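Reading the Edet reserve note with a pencil

The annual reserve statement for Edet went up in December, and I spent an evening with it. I hold a small position in Jollora, the operator, and a smaller one in Plurnen, the partner. I used to log wells for a living, so take the technical parts as coming from a logger and the money parts as coming from an amateur.

The headline is 27 million barrels of oil equivalent, proved, net to Jollora. Last year's number was lower, and the press summary calls the difference "organic growth." The tables at the back say something narrower. Most of the change sits on the revisions line. Very little sits under extensions and discoveries.

Those lines mean different things. A discovery or an extension comes from a well that found rock the company could not book before. A revision comes from someone looking again at rock already on the books, with new pressure data, a new price, or a new view of how much will come out. A revision can be perfectly sound. It tells me less about next year, though, and I can't project a trend from it.

The price effect is the first thing to strip out. Proved reserves under the SEC rules use a twelve-month average price, taken from the first day of each month. When that average rises, wells at the tail end of their lives stay economic for longer, and the extra months of production get counted. No new rock is involved. The Edet note puts price and performance in one row, so I can't separate them. Plurnen's filing on the same field does split them, and price is the bigger part.

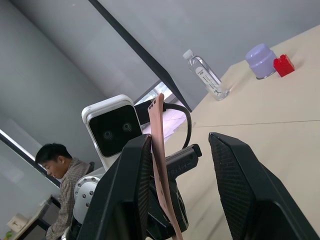 The performance part is harder to judge. The deepest producer on Edet has its top perforation at 2,794 meters, in a sand that I would call fair and the company calls excellent. Reserves there were booked by volume at first: area, thickness, porosity, saturation, recovery factor. After two years of production the engineers moved to decline curves, which is normal practice. The trouble is that the wells were choked back for a good part of that time while the separator was being replaced. A choked well can show a very flat decline. If you fit a curve through the flat part and run it out to the economic limit, you get a generous answer.

I am not saying that was done. The note doesn't give monthly rates by well, so I can't check. The rates that are public show the field holding at close to constant output through the restricted period and dropping when the chokes were opened up and the flush production had passed. I would want the fit to start after that drop.

Then there is the gas. Jollora converts at 6,000 cubic feet to the barrel, which is the usual energy basis and says nothing about value. Edet gas goes down a shared line to the plant at Gukura and sells at a steep discount to oil on the same basis. A barrel of oil equivalent made of gas is worth a good deal less than a barrel of oil, and the gas share of the booking went up this year. I keep the two streams apart in my own spreadsheet and only add them when I need to compare against someone else's total.

The last item is undeveloped locations. Proved undeveloped reserves have to be scheduled for drilling within five years of first booking, with limited exceptions. Three of the Edet locations have now been moved back twice. They are spaced 600 meters from existing producers, so I have no quarrel with the geology. The budget is another matter – the capital plan has one rig slot for the coming year, and it goes to a water injector.

So my own sheet carries the developed oil as stated, the developed gas at its own price, and nothing for the three late locations until a rig is contracted. I've written to the investor address asking for the well-by-well rates. If they send them I will redo the decline fits and post the plots.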